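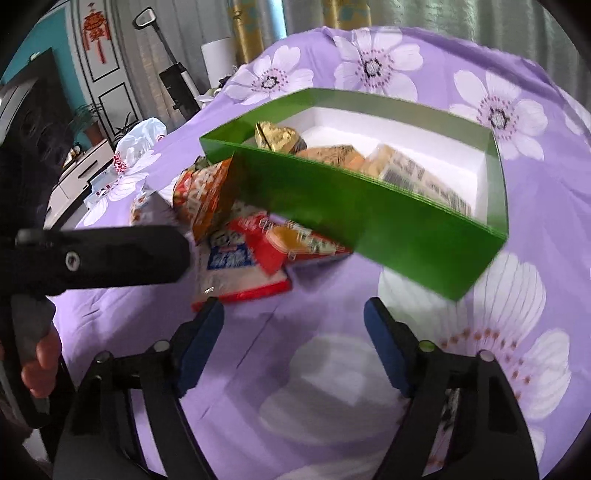

읽는 시간 5분

07/09/2022
글쓴이: Trinity Pennington

저녁을 먹고 나서 차를 한 잔 타 놓고 이제야 앉았다. 며칠째 일기를 미뤘더니 쓸 말이 밀려서 어디부터 적어야 할지 모르겠는데, 그래도 오늘은 과자 봉지 이야기부터 해야겠다. 하루 종일 침대 위에서 초록 상자 하나를 놓고 과자만 집었으니까. 보라색 바탕에 커다란 흰 꽃이 핀 이불도 이제 눈을 감으면 떠오를 지경이다.

Plosar 작업 수칙을 처음 받았을 때는 솔직히 좀 지루했다. 31쪽짜리 문서인데 앞부분 절반이 용어 정의고, 나머지는 "하지 말 것"이 대부분이다. 그런데 실제로 집게를 손에 쥐고 하루를 보내 보면 그 문장들이 하나하나 누군가의 실패에서 나왔다는 걸 알게 된다. 예를 들어 "물건을 놓은 뒤 집게를 완전히 벌리고 한 박자 쉰다"는 조항. 나는 성격이 급해서 봉지가 손에서 떨어지기도 전에 벌써 다음 봉지로 가고 있을 때가 많다. Charoen이 오전에 내 기록을 같이 돌려 보다가 그 부분에서 딱 멈추고는, 여기서는 사람이 봐도 놓은 건지 흘린 건지 모르겠다고 했다. 조금 민망했지만 맞는 말이었다. 그 뒤로는 속으로 하나, 둘 세고 움직였다. (Charoen Wattanapong은 싫은 소리를 할 때 목소리가 더 작아진다. 그래서 다들 귀를 기울이게 되는지도 모른다.)

과자 봉지는 생각보다 까다로운 상대다. 상자나 컵은 잡을 자리가 정해져 있는데 봉지는 어디를 잡아도 모양이 달라진다. 금박으로 된 건 번쩍거리고, 뾰족한 삼각 봉지는 어느 면이 바닥인지부터 고민하게 만든다. 수칙에는 "포장의 이음새나 모서리부터 접근하되 내용물이 부서질 만큼 누르지 않는다"고 되어 있다. 말은 쉽다! 너무 살살 잡으면 미끄러지고, 겁이 나서 힘을 주면 안에서 바삭 소리가 난다. 오늘 그 소리를 몇 번 들었는지는 적지 않겠다. 나중에 먹을 사람에게 미안할 뿐이다.

점심때는 실패한 시도를 지워도 되느냐는 이야기로 한참 떠들었다. 예전에 Després에서 일할 때는 잘못 집은 건 그 자리에서 지우고 다시 찍는 게 보통이었고, 나도 그게 당연한 줄 알았다. 깔끔한 것만 남기면 보기에도 좋고 하루를 잘 보낸 기분도 드니까. 여기서는 지우지 않는다. 떨어뜨렸으면 떨어뜨린 대로 표시하고, 이유를 한 줄 적고, 이어서 한다. 지난 12월에 올린 묶음이 179건이었는데 실패 표시가 하나도 없어서 전부 재검토로 돌아왔다는 이야기를 Charoen이 해 주었다. 그렇게 매끈한 기록은 오히려 믿기가 어렵단다. 나는 그 말을 듣고 수첩 맨 앞장에 "실패도 올릴 것"이라고 크게 써 두었다.
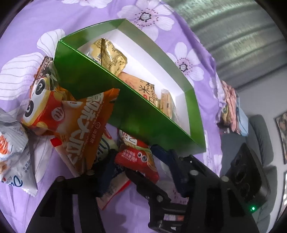 두 손가락 사이에 빨간 과자 봉지, 그 위로 초록 상자.

오후에는 주변 정리에 관한 조항 때문에 또 한 번 멈췄다. 생활 공간에서 작업할 때는 배경을 일부러 꾸미거나 치우지 말라고 되어 있는데, 바로 다음 조항에서는 개인을 알아볼 수 있는 것은 가리라고 한다. 그럼 액자는 어느 쪽일까? 위의 장면도 오른쪽 끝에 액자가 걸려 들어왔다. 무늬만 얼룩덜룩하게 보여서 나는 괜찮다고 생각했지만, 혼자 판단하지 말라는 것도 수칙이라 Skorska 쪽 담당에게 물어보기로 했다. 예전 같으면 그냥 넘어갔을 것이다. 남의 집이든 우리 집이든 사람이 사는 방에서 하는 일이니 이런 데서는 좀 느려도 된다고 생각한다. 우리 엄마라면 손님이 오는데 방을 안 치운다는 것부터 이해를 못 하시겠지만.

손도 그렇다. 양손으로 작업할 때 쉬는 쪽 집게를 어디에 두느냐가 은근히 문제다. 나는 무심코 물건 바로 앞에 들이미는 버릇이 있어서, 정작 봐야 할 봉지를 내 장비로 가려 버린다. 수칙에는 "대기 중인 손은 작업물을 가리지 않는 곳에 둔다"고 딱 한 줄 나와 있다. 그 한 줄을 지키는 데 하루가 모자랐다. 내일은 시작하기 전에 대기 자리를 먼저 정해 놓고 해 볼 생각이다. 어깨도 좀 풀고.

Imside에 올리기 전에 이름 붙이는 일은 결국 다 못 끝냈다. 묶음 번호가 501까지 갔는데 중간에 하나를 건너뛴 것 같아서 앞에서부터 다시 맞춰 봐야 한다. 번호가 비면 빈 대로 두고 메모를 남기라는데, 나는 자꾸 메워 넣고 싶어진다. 수칙을 만든 사람은 나 같은 사람을 많이 겪어 본 모양이다. 메우지 말라고 굵은 글씨로 써 놓았다.

그래도 저녁 무렵에는 한 번, 집게가 봉지 귀퉁이를 살짝 물고 소리 없이 들려 올라오는 순간이 있었다. 괜히 숨까지 참았다. 별것 아닌데 기분이 참 좋았다. 차가 다 식었네. 액자 건 문의 메일은 자기 전에 보내고, 장비 충전도 꽂아 놓고 자야지.

이 사이트는 방문 환경을 개선하기 위해 쿠키를 사용합니다. 계속 이용하시면 쿠키 사용에 동의하는 것으로 간주됩니다. 동의 | 설정 변경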